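4. Limpeza e selagem de juntas em pavimentos de betão

Este capítulo aplica-se a passeios e pátios exteriores tratados com o selante Bridis. Para pisos interiores, consulte o capítulo 6.

Leia a secção toda antes de abrir a embalagem. Depois de misturado, o produto tem de ser aplicado em 30 minutos.
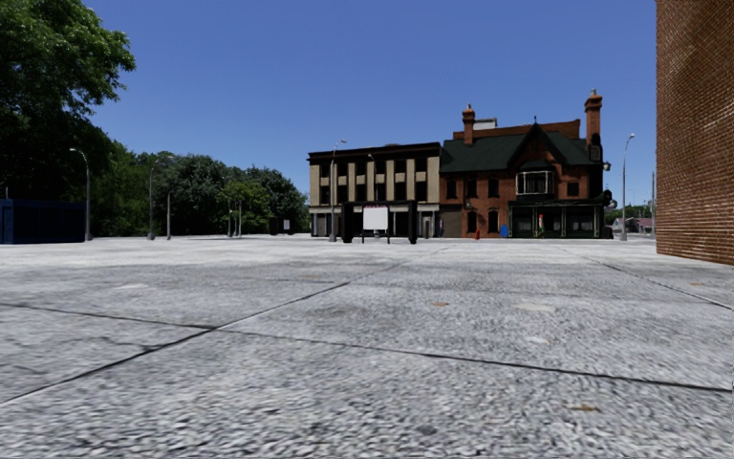
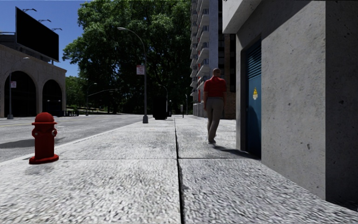 Lajes de betão com juntas que se cruzam.

4.1 Preparação

1. Varra a superfície e retire a terra das juntas com o raspador fornecido (peça 2061).

2. Remova restos de selante antigo. Se estiverem muito agarrados, use a lâmina curva - nunca a rebarbadora, que lasca as arestas.

3. Lave com água limpa e deixe secar. A junta tem de estar seca até ao fundo.

4. Meça a largura da junta em vários pontos. Acima de 23 mm, use o selante de enchimento Josham em vez do Bridis.

NOTA: as fissuras irregulares não são juntas e tratam-se à parte, com o procedimento 4.4.

4.2 Mistura

5. Deite o componente B sobre o componente A, nunca ao contrário.

6. Misture a baixa rotação durante três minutos, raspando as paredes do balde. A cor deve ficar uniforme.

CUIDADO: use luvas e óculos. Em caso de contacto com os olhos, lave com água abundante e procure um médico.

4.3 Aplicação

7. Coloque o cordão de fundo de junta, sem o esticar.

8. Encha a junta de uma ponta à outra, com o bico encostado ao cordão. Nos cruzamentos, encha primeiro a junta mais comprida.

9. Alise com a espátula molhada em água com sabão e retire a fita de proteção antes de o selante ganhar pele.

10. Vede a zona à passagem de peões durante 8 horas. Para veículos ligeiros, espere três dias.

NOTA: não aplique com chuva prevista nem com o betão gelado. Em março e no outono, confirme a temperatura do pavimento logo de manhã - a do ar não serve.

Revisão do texto: Armindo Carvalho, 13/06/2014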